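テムスカ(Temska)は、手術用の縫合糸と縫合針の評価試験を請け負う会社です。糸のメーカーや医療機器の開発会社から試料を預かり、実際に縫って結び、結果を報告書にまとめてお返ししています。

縫合作業の多くは、現在、ロボットアームが行っています。このページでは会社の概要とあわせて、自動化で社内の仕事がどう変わったかを説明します。
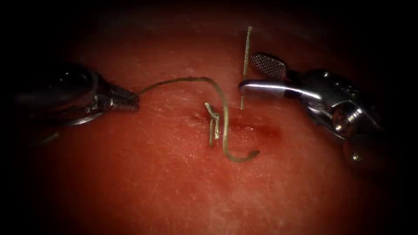
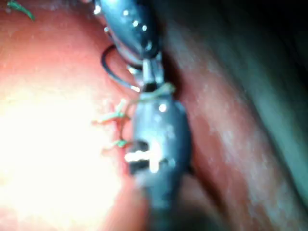
## 事業の内容

主な業務は次のとおりです。

- 縫合糸の結びやすさ、ほどけにくさの評価
- 縫合針の刺入と把持に関する評価
- 手術器具の先端部の耐久確認
- 試験手順書の作成と翻訳

依頼は一件ごとに条件が異なります。同じ糸でも、結びの回数、引く力、把持する位置を変えると結果が変わるため、試験の前に依頼元と条件を決める打ち合わせを必ず行います。打ち合わせには営業担当のほかに、その試験を受け持つ試験員が出席します。条件が固まらないうちに見積もりだけを先にお出しすることはしていません。

## 手で縫っていたころ

創業時、試験はすべて手作業でした。試験員が器具を両手に持ち、一針ずつ縫って結び、糸の端を切って次に移ります。繁忙期には一週間で2,000針を超えることもありました。

手作業の問題は大きく言って体の負担とばらつきでした。細かい作業を同じ姿勢で続けるため、首、肩、親指の付け根を痛める人が出ました。午前と夕方で結びの締まり方が違うことも、記録を見ればわかりました。担当者が変わると数値も動きます。報告書には担当者名と作業時刻を載せていましたが、依頼元から「この差は糸の差か、人の差か」と聞かれて、はっきり答えられないことがありました。

試験員の募集にも苦労しました。仕事を覚えるまでに時間がかかり、覚えたころに手を痛めて辞める人がいたためです。

## 導入の経緯

ロボットアームによる縫合の検討を始めたのは、現在の試験部長フローランス・カロン(Florence Caron)です。カロンは入社以来、手縫いの試験を担当していました。

最初の装置は、社内で「ファルカン(Falcão)」と呼んでいました。動作をあらかじめ決めておき、そのとおりに繰り返す方式です。針を渡すところまではできましたが、糸がたるむと次の動作に進めず、そのたびに人が糸を直していました。試験員は装置の横を離れられず、手縫いのほうが早いという意見が多く出ました。この装置は試験業務には使わないまま運用を終えています。

現在使っている「ケステレオ(Kesteleo)」は、左右のアームと複数のカメラを組み合わせた設備です。カメラは作業面を見る固定のものと、アームの先端近くに付けた小型のものがあります。試験員が遠隔操作で縫った記録を動作の手本として使い、決まった条件の縫合を任せられるようにしました。手本を作ったのは、手縫いを担当していた試験員たちです。

導入にあたっては、対象となる部署の全員と個別に面談をしました。そのうえで、ケステレオの導入を理由とした解雇をしないこと、導入後に給与を下げないことを書面にしています。この書面は今も有効で、入社時にお渡ししています。

## ロボットが行う作業、人が行う作業

ケステレオに任せているのは、条件が決まった単純な結節縫合の繰り返しです。針の持ち替え、糸の引き出し、結び、締めまでを行います。

人が行う作業は次のとおりです。

- 試料の受け取りと検品
- 縫う対象の準備と固定
- 最初の5針の立ち会いと、続けてよいかどうかの判断
- 針を落とした、糸が器具に絡んだなどの場合の復旧
- 映像と数値を突き合わせた結果の確認
- 報告書の作成

連続縫合、特殊な形の針、初めて扱う材質の糸は、今も人が遠隔操作で縫うか、手で縫います。依頼元から手縫いの指定があった場合も同じです。報告書には、どの方法で縫ったかを試料ごとに書いています。

途中で止まった場合の扱いも決めてあります。止まった時点までの記録は消さずに残し、原因を書き添えます。うまくいった分だけを選んで報告することはありません。

## 仕事はどう変わったか

試験員の一日は、縫う時間が減り、見る時間と書く時間が増えました。体の負担については、手や肩の痛みの相談が減っています。一方で、画面を見続けることによる目の疲れを訴える人が増えました。そのため監視の担当は交代制とし、交代のたびに15分の休憩を入れています。休憩中の監視は次の担当者が引き継ぐので、装置を気にする必要はありません。

働く時間にも変化がありました。以前は納期の前に残業が集中していましたが、今は夕方に準備を済ませておけば、翌朝から続きを進められます。夜間の無人運転はしていません。針を使う設備を誰もいない部屋で動かすことには社内で反対が多く、今のところ変える予定はありません。

良いことばかりではありませんでした。導入後しばらくは、手縫いが得意だった人ほど仕事に張り合いがなくなったと話していました。腕の良さで評価されていた人が、急に評価の基準を失った形です。会社としての対応は遅れました。現在は、手縫いと遠隔操作の技能を評価項目に残し、手本の作成や復旧の判断を技能手当の対象にしています。それでも、縫う仕事を続けたいという理由で退職した人がいます。

新しくできた職種もあります。動作記録を整理する係と、器具の先端を点検する係です。どちらも試験員から希望者を募りました。プログラムの経験がない人がほとんどで、必要なことは社内で教えています。

## 教育

新しく入った人には、最初に手縫いを覚えてもらいます。装置の操作から始めたほうが早いという意見もありますが、締めすぎた結びや浅い刺入を映像で見分けるには、自分の手で失敗した経験が役に立つと考えています。

手縫いの練習は合計400針です。そのあと遠隔操作に移り、復旧の手順を学んでから監視の担当に入ります。教材と練習の記録は、社内システム「タナウ(Tanau)」にまとめてあります。タナウには装置が止まったときの映像と、そのとき担当者が何をしたかも登録されていて、全員が見られます。担当者を責めるために使わないという決まりがあり、登録件数は人事評価に含めません。

金曜日の午後は勉強会にあてています。その週に判断に迷った場面を持ち寄って、映像を見ながら話し合います。出席は任意です。

## 安全と記録の管理

ケステレオの動作範囲には、運転中に手を入れません。糸の絡みを直すときも、いったん停止し、針の位置を確認してから作業します。停止の操作は監視担当でなくても行ってよく、止めた人が理由を説明できなくてもかまいません。

撮影するのは器具と作業面です。社員の作業時間や動きを測る目的では使いません。依頼元の試料に関する映像は契約で定めた期間保管し、その後に削除します。手本として社内で使い続ける場合は、事前に依頼元の承諾を得ています。

## 当社が行わないこと

テムスカは試験会社です。患者さんの治療や手術は行っていません。ケステレオは社内の試験設備で、販売や貸し出しはしていません。装置そのものについてのお問い合わせには、試験方法の説明に必要な範囲でお答えしています。

## 見学と採用

依頼をご検討中の方の見学を受け付けています。他の依頼元の試料を扱っている時間帯は試験室にご案内できないため、日程はこちらから候補をお送りします。11月は設備の点検があり、見学はお休みです。

採用は試験員と点検係で行っています。医療や機械の経験は問いません。応募された方には、面接の前に試験室で実際の作業を見ていただきます。現場の試験員と話す時間もありますので、体の負担や交代の回り方など、気になることは直接聞いてください。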